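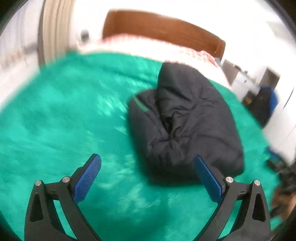
A reader in Fusley wrote in to say that the folding advice on these pages is fine for shirts and useless for anything padded, and asked whether the gripper trials had produced one rule for thick garments that a person could use at home. Her own method is to sit on the jacket until it gives up.

They produced several, and they are collected below with the trial results they come from. The work was done with hand-held grippers: a person carries the tool, folds the garment with it, and the recorded motion is used to train a folding policy. Zelteck ran the collection in ordinary bedrooms and Prothero did the training. The set contains 2819 recorded folds, of which 2660 were kept. Most of the discarded ones lost position tracking partway through.

Work on a bed sheet in a plain color

Garments folded on a plain sheet that contrasted with them were picked up on the first attempt more often than garments folded on patterned bedding. The policy finds the edge of the cloth by eye, and so do you. A dark coat on a dark blanket is slow work for either. Pull the sheet flat first. A ridge under the garment gets pinched along with it, and the sheet comes up too.

Press before the fold, wait, then fold

Padding holds air. In the recordings where the operator pressed from the hem toward the collar and paused before folding, the finished bundle stayed closed. Where the press came after the fold, the top layer tended to creep back open. The pause does not need to be long. Open the zipper a hand's width so the air has a way out - this applies to shells with a coated lining more than to plain quilting.

Take hold at a seam

A pinch in the middle of a padded panel slides, for fingers as well as for gripper pads. Of 228 test folds run by the trained policy, 17 ended with the garment dropped, and nearly all of those grips were on an open panel. Grips on the side seam, the hem or the cuff held. Open your hand wider than you think the garment needs, come straight down on it, and close only when you feel the bed underneath.

Sleeves in first, hood last

Lay the sleeves across the front, one over the other, with the cuffs pointing down. Bring the sides in to the width of the shelf. Fold the bottom third up, then the top down over it. The hood goes over the whole bundle and keeps it shut. Garments without a hood should be stored with the last fold underneath.

Move slowly near the cloth

Operators moved fast between grips and slowed down in the last few inches. Recordings that kept one speed throughout were harder to learn from, and the policy trained on them pushed the garment across the bed before closing on it. The same fault is easy to see in a hurried person.

What has not been settled

The rules above come from jackets and padded vests. Long coats were tried in September at the Rinitbridge site and there were too few folds to report. Down and synthetic filling were not separated in the records, so the length of the pause is a guess for either one. Wet garments were excluded. Fold nothing padded until it is dry all the way through, including the pocket linings and the double layer at the cuffs.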